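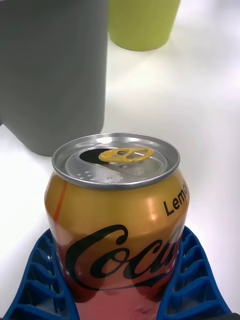

Dendham Drinks Cans - README

Quick notes, will tidy up later. Last edited Friday, May 24, 2024.

What it is
Pictures of drinks cans, sorted by hand. Fizzy drinks mostly, plus a few beers and one shelf's worth of tonic water. Started as a list for the Dendham recycling corner, got out of hand.

What's in it
1,000 pictures altogether
500 opened, 300 still sealed, the rest squashed or bent
3 folders: open, sealed, squashed
One text file per folder with the labels

Labels
brand - as printed on the can
flavour - only if you can read it, or enough of it. "Lemo" goes down as lemon. Two letters or fewer, leave blank
main colour - plain words please. gold, red, silver. Not "champagne"
tab - same as lid / different colour / missing
opening - open or shut

Cans that fade from one colour to another: put the top colour first, then the bottom one. Gold/red not red/gold. The Tevier batch was done the other way round and still needs fixing.

Known problems
- Shiny lids. Glare hides the opening on some of them, check twice before you put "shut"
- Long logos wrap round the side so you only get half the name. Write the full brand if you're sure, otherwise what you can see
- Rey folder has doubles, not removed yet
- Spelling of flavour is inconsistant between batches (flavor, flavuor). Search for all of them

Not included
Bottles, cartons, food tins. Bumlow has a seperate list for tins.

To do
Fix Tevier colours
Take out the Rey doubles
Add the June cans when they're sorted

Use it for what you like, just keep this file with it.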